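Articles > Opinion > Layout

Let the Page Be Quiet: A Small Case for White Space

I have been building websites for small shops and studios long enough to have been asked, more times than I could tell you, to "use up that empty bit." It is always said kindly. The owner has paid for the whole page, after all, and it must feel a little like renting a big room and leaving half of it bare. I do understand! But I have come around to thinking that the empty bit is often the best thing we made.

Take the Plarkalwood site, which I redid last November. The old home page had 57 links on it before you scrolled at all, and every one of them had a champion somewhere in the company. We argued (pleasantly, with a lot of coffee) and got the top of the page down to two – one for people who wanted to buy and one for people who wanted to look around.
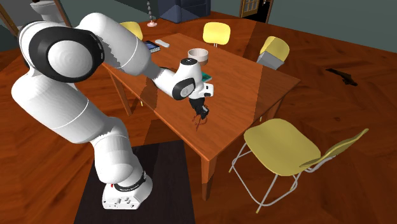 The text went in at a comfortable size, with margins wide enough that your eye had somewhere to rest between one paragraph and the next, and I remember feeling nervous about how plain it all looked. Then I lived with it for a week and stopped being nervous.

Now, I don't want to pretend that space fixes everything. Mandura, a theme I used to love, pushed it so far that you could scroll past 200 words of text on three screens, and on a phone it felt like walking down a very long hallway. Space has to belong to something. A gap between a heading and its own paragraph is just a gap, while the same gap above the heading tells you a new subject is starting, and I wish more theme makers would go through their spacing with that in mind.

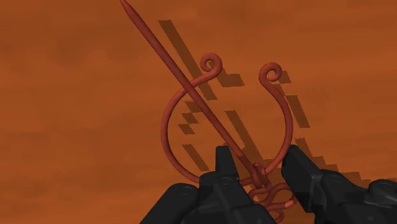
Open-ring brooch with curled ends and a long straight pin.

Product pages are where I lose this argument most often, and I suppose I always will. There is a badge to fit in, and a shipping note, and a row of things other people bought. My request is a modest one: give the picture and the price some air, and let the rest wait further down the page for whoever wants it. Most of us will scroll if we like what we see.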